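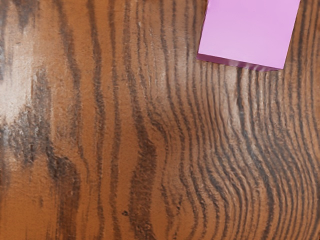

Clarkau tabletop arm simulator: six months in, and one fault I can't let go

Posted November 21, 2020

I bought Clarkau in May, when I wanted to carry on learning to program a robot arm and had neither the money nor the kitchen table to spare for a real one. It cost me £80 for the home licence, from Desasach, and for that you get the simulator itself, one arm with a two-finger gripper and a starter room. I've used it most evenings since, so I feel I've earned the right to moan a bit.

What I like

Quite a lot! Installing it was painless, which I can't say for the last two simulators I tried. It runs on my ageing laptop as long as I don't have a browser open as well, and the fan only starts howling when I turn the shadows up. You write your moves in a plain little script, press go, and off it trots.

I added the Mutiso scene pack fairly early on, mostly because I was sick of the grey box room you start with. You get a round wooden table with lovely swirly grain, and a plate with a funny horned face painted on it (or are they cat ears? I go back and forth). The walls look like the outside of a 1970s library, but never mind. My standard test in there is as dull as they come: pick up the pink cube, carry it across, put it on the plate. If a change to my script breaks that, I know I've done something daft.

The arm itself moves nicely. Joints slow down as they come up to their limits instead of banging into them, and the error messages are written in actual sentences.

What went wrong

So, the stop button. Clarkau has a big red one in the corner of the window, and it's meant to behave like the emergency stop on a real arm. Hit it and everything halts. You then release it, clear the fault, and press go again when you're ready. Two separate steps, on purpose, and the manual makes a point of telling you so.

Mine skipped the second step. I'd hit stop partway through lowering the cube, because I could see I'd got the height wrong and it was going to be shoved into the table. It halted, lovely. I went off to fix the number in my script, came back, released the stop – and the arm carried straight on with the old move. No go pressed, no warning, nothing. It finished the descent with the old height and drove the cube down into the wood until the physics gave up and flung it across the room.

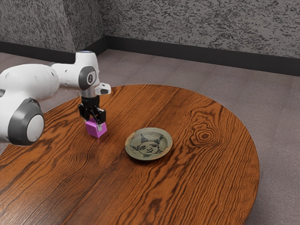 My first thought was that I'd nudged the space bar, as that's the shortcut for go and I am a clumsy typist. So I unbound the shortcut and tried again. Same thing. I restarted the program, then the laptop, then reinstalled from scratch, and after all that it still did it. It took me an embarrassingly long evening to find the pattern, which is this: if the gripper is closed on something when you hit stop, the unfinished move stays in the queue and runs on release. If the gripper is empty, the queue is cleared as it should be and you have to press go.

I do see how it might have happened. You don't want the fingers springing open when somebody stops the arm, so I'd guess the gripper's hold is kept alive on purpose and the rest of the move gets kept alive along with it. That's only me guessing, mind. I've not seen a line of their code.

Does it matter in a simulator?

I've had this argument with myself a few times. Nobody's fingers are anywhere near my pretend table and the worst I've suffered is a lost cube. But the whole reason I bought this thing was to build habits before I'm let loose on real hardware, and the habit it was teaching me was that letting go of the stop is no big deal. On a real arm you might well be leaning in to sort out whatever was stuck, and that's exactly when you don't want it deciding to finish what it started.

The other bother is that you can export your scripts to run on a proper controller. I've no idea whether the fault travels with them. I'd hope the controller does its own stopping and takes no notice, but I wouldn't want to be the one finding out.
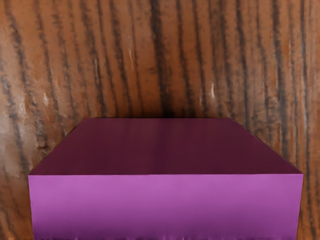 I wrote to Desasach with my script attached and the steps to repeat it. The reply took 21 days, which felt long for anything with the word "stop" in the subject line, though when it came it was friendly and they'd plainly run my script. They agree it's a fault. It's down for the next update, no date given.

In the meantime their suggested fix is to put a clear-queue line in your script straight after the stop handler. It works, I've left it in everything since, and I think it ought to be printed in the manual in very large letters.

Other niggles, quickly

The contact settings are fiddly and the defaults are too slippery, so small objects creep out of the fingers on a long carry. Saving a camera angle resets your lighting. The undo only goes back one step. I tried the Cetora add-on for the slipping, and it did help with that, but it made no difference at all to the stop fault and it slowed my laptop to a crawl, so off it came.

Would I buy it again?

For learning how to plan a move, yes, I think I would. For teaching a class, or for anything you mean to export, I'd hold off until the update is out and somebody has tried it with the gripper closed. Three stars for now. I'll come back and change that if they mend it.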